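Setting up a motility assay for parasitic worm larvae (quick version)

Wrote this up between plates so sorry if its rough. For new people in the lab, mostly. Assumes you already have clean L3 larvae. If not, go do that first.

Before you start: warm the medium, label plates, book the reader. Write the plate map on paper. Not on the lid.
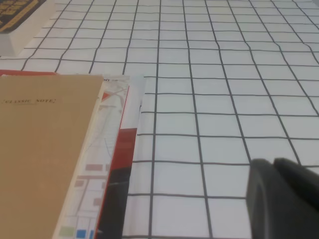

Notebook.

1. Count larvae under the scope. Adjust the stock to 1,000 per mL. Swirl before every draw, they sink fast.

2. Make the dilution series of your venom fraction. Keep everything on ice. Old fractions from the Toledo batch go cloudy, spin those first.

3. Plate it. 4 wells per dose, same for solvent only controls. Outer wells get plain medium, edges dry out.

4. Seal, incubate, leave it alone. No peeking.

5. Read in the Sondano. Gentle tap first, wait 3 minutes, then run. Export as CSV, the default format wont open in Plarkatix.

6. Score. Anything below half of control movement gets repeated on a fresh plate. Dead vs. paralyzed: move a few larvae to clean medium and check again Wednesday or whenever you're next in. If they wiggle, it was paralysis. Write that down seperately.

Positive control goes on every plate. Yes, even the test ones. A plate with no positive control is no use to anyone.

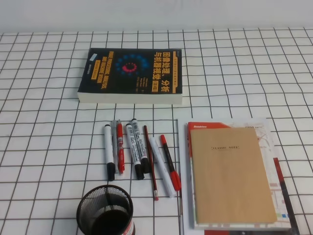 Tenik commented that the solvent matters more than the steps let on, and asked for a limit to be added, as larvae slow down in too much DMSO even with no venom in the well.

Fair. Keep DMSO the same in all wells, controls included, and as low as your fraction allows. Will add a proper table when I get a minute.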